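A fault in a two-armed packing robot has halted work at one of the bench cells at Skastico, the contract packing firm, and the cell will stay shut down until a replacement cable and new controller settings have been signed off.

The stoppage happened on Tuesday, shortly before the end of the morning shift. No one was hurt.

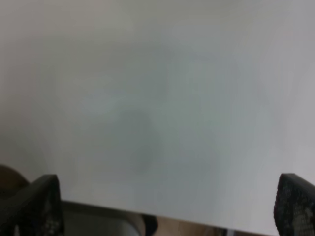
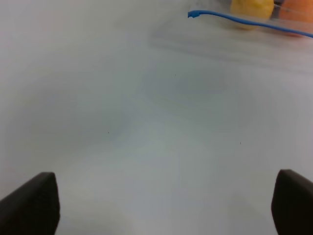
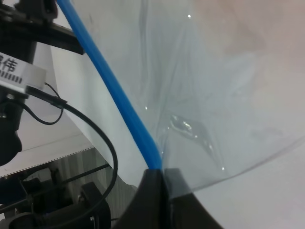

Views from the gripper cameras at the bench.

According to a notice posted for staff, the grippers at the cell failed to open when told to. The controller recorded them as open and went on to the next move, so the arm began to pull away from the bench with an item still in its grip. The operator pressed the emergency stop and both arms held where they were.

The cell handles small loose goods and clear plastic bags. Thin film has been a problem before. It can slip between the pads without changing the pressure reading much, and the software then has trouble telling a full grip from an empty one. The notice says that was part of the trouble this time, but the main cause was a worn signal cable that dropped out for moments at a time as the wrist turned.

Logs from the cell show 209 grip errors since the start of June. Most cleared by themselves within a second and were not passed on to the operator's screen. Only 18 were reported as faults, and 4 of those led to a stop.

Bromex, which supplied the arms, has been asked to change the settings so that a lost signal counts as a closed gripper. At present the system keeps the last reading it had. The company is also sending a new cable with a longer service loop at the wrist.

Krishnan, the safety contractor that inspects the site, checked the cell the same afternoon. It found the emergency stop and the light curtain in working order. It asked for the wrist cables to be inspected every 6 weeks and for repeated grip errors to show up on the screen even when they clear.

Staff have been told to keep their hands out of the cell while the arms are powered, including when an item has to be freed from the fingers. The power is to be locked off first. The old practice of nudging the pads apart with a plastic rod is no longer allowed.

Orders for Jindness, the main customer for the cell, are being packed by hand in the meantime. Skastico expects over a week of delays on smaller orders. The other cells use a different gripper and are running as normal.

Recent items
Night shift parking moves to the north lot
Label printer recall: what to check
Krishnan to repeat lockout training in the fall
Jindness extends packing contract
Conveyor guard replaced after June inspection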